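Leaf Cuttings of Rex Begonia in Two Rooting Mixes
Student project report, Plant Propagation
Daichi Nishimura and Mwangi Bakilana

Purpose
We wanted to find out whether the rooting mix makes a difference when Rex begonias are grown from leaf wedges. Most books recommend perlite and peat. The teaching greenhouse at Irnthorpe uses coir, so we compared the two.

Method
Leaves came from one stock plant of the cultivar Leven. Each was cut into wedges with a main vein running to the point. The wedges were set point down in covered trays, half in peat and perlite and half in coir and perlite. Both trays sat on the same bench under lights at 2,000 lux. We misted every Monday and opened the lids for an hour afterward. No rooting hormone was used.

Results
Roots showed in the coir tray after three weeks and in the peat tray after five. Plantlets appeared in both by week six. Rot was worse in peat, mostly along the cut edges. Wedges taken from the outer part of the leaf were thin and did poorly in either mix. The coir plantlets were a little larger when we potted them up, but we did not weigh them.

Discussion
The peat tray stayed wetter, so water may matter more here than the mix itself. A second trial should water by tray weight. We also used only one cultivar. We had hoped to include Ondieki, but the stock plant had mildew and was kept out of the greenhouse.

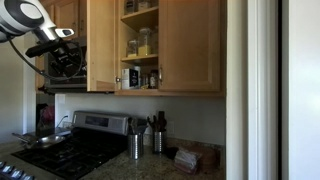
Witville, June

Labeled plantlets from both trays are on the lower shelf of the propagation room. Anyone repeating the trial may take leaves from them once they reach full size. Our misting log is in the back of the greenhouse binder.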